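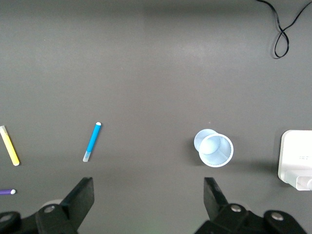
Fig. 1. Gray tabletop, black gripper fingers.

Entertainment Reporting
Unit 4: The Press Junket

Reading before class: the Nomari transcripts in the course folder, both versions. Bring a printed copy of the shorter one.

1. What a junket is

A press junket is a block of short interviews arranged by a studio or distributor to promote a release. The actors stay in one place, usually a hotel, and reporters are moved through in turn. The studio picks the date, the rooms, the length of each slot and, in most cases, the list of outlets.

The word also covers trips where the outlet's travel is paid for by the company being covered. We treat that separately in Section 5.

Junkets are the source of most of the actor quotes that appear in the two weeks before a film opens. When several sites run nearly the same quote on the same morning, a junket or a roundtable is the first thing to suspect.

2. Main formats

One-on-one. A single reporter and one actor, or one reporter and a pair of co-stars. For online outlets the slot is often four minutes. Television crews may get slightly more. A publicist sits in the room and signals when time is nearly up.

Roundtable. Several reporters share one actor for a longer slot. Everyone may use every answer, including answers to other people's questions. You can't claim a roundtable quote as an exclusive. Write "told reporters."

Press conference. The full cast on a stage, with a moderator. Questions may be collected in advance. The answers are usually the least useful, but the event is on the record for everyone and easy to check.

Remote junket. The same one-on-one slots over a video link. Recording is normally handled by the studio, which sends the file later. Ask before the day whether you'll receive the whole recording or an edited one. If it is edited, keep your own audio as well.

3. Case: Nomari

Nomari is the family drama that Citinell released in October. The junket took place at a hotel in Costport and ran from 9 in the morning until early evening. Publicity was handled by an outside agency, Cuevas.

Lorenz Mösli played the older brother. He gave one-on-ones all morning and two roundtables after lunch. At the second roundtable he was asked whether he would come back for a sequel. His full answer, from the longer transcript:

"I'd have to read something first. I liked these people and I liked the part. But there's no script, there's no call, I haven't talked to anyone. So today it's a no, and maybe next year it's a different answer."

By evening three versions of this were online:

"Mösli rules out Nomari sequel"
"Mösli open to Nomari return"
"Mösli: 'There's no script' for second Nomari"

The first two each rest on half of the answer. The third is accurate and was the least read. For class, mark the words in the transcript that each headline depends on, then mark what was left out. Be ready to say whether you would have let the first headline run if "for now" had been added to the end.

Note also that the shorter transcript, the one sent out by the agency, stops after "I liked the part." A reporter who worked only from that version could not have written any of the three headlines. A few sites ran it as a warm quote about the cast and left the sequel alone.

4. Preparing for a short slot

See the whole film. If no screening was offered, tell your editor, and say so in the piece if it matters.

Read the last month of interviews with the same person. An actor at the end of a promotional tour has stock answers to the common questions. Write those questions down and cross them off.

Prepare four questions and expect to ask two or three. Put the one you need most in second place. The first question lets the person settle, and the last one is often lost to the clock.

Keep questions short. A question that takes half a minute to ask has used an eighth of a four-minute slot. Ask one thing at a time — a double question lets the person pick the easier half.

Don't ask for photos or autographs. At many junkets it will end the slot, and at all of them it will be remembered.

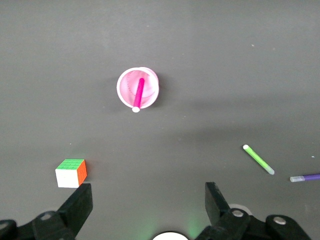 Fig. 2. Markers, pink cup and puzzle cube.

5. Conditions and gifts

Before the day you may be sent a form. Read all of it. Common conditions are:

Embargo. A time before which nothing may be published. These are normal, and you should keep to them once you have agreed. An embargo you never agreed to is a request.

Topic limits. The form may ask you to keep to the film. Some outlets sign this and some don't. If you sign, you have made a promise on behalf of your editor, so the editor has to see it first.

Quote approval. The publicist wants to see quotes before they run. For this course the answer is no. You may read a quote back to check a fact or a spelling.

Travel. If the distributor paid for your ticket or your room, the article says so, near the top or in a line at the end. Covering the cost yourself is better where the budget allows.

Gift bags. Leave them, or hand them in at the office. A pen or a bottle of water isn't worth an argument.

6. Writing it up

State the setting once, early and plainly: "in an interview in Costport," "at a roundtable with other reporters." Don't describe a four-minute slot as though you spent an afternoon with someone. Details such as what the actor ordered or how they laughed can suggest a long meeting that didn't take place.

Cut within an answer only if the meaning holds. Mark the cut. Never join answers to two different questions inside one pair of quotation marks.

If a publicist stopped a question, you may report that. Give the question as you asked it and say that it was stopped. Leave out guesses about the reason.

7. Assignment

Part A. Write a news item of 200 words from the longer Nomari transcript, with a headline. The sequel answer must be in it.

Part B. Write a 500-word interview piece from the same material. Use at least one answer that isn't about the sequel, and identify the roundtable quotes correctly.

Hand in both parts together, with your marked transcript attached. Spelling of names is graded, including the umlaut in Mösli.

Next unit: reviews and review embargoes. Skim the opening chapter of the reader and skip the section on festival juries, which we'll come back to later in the term.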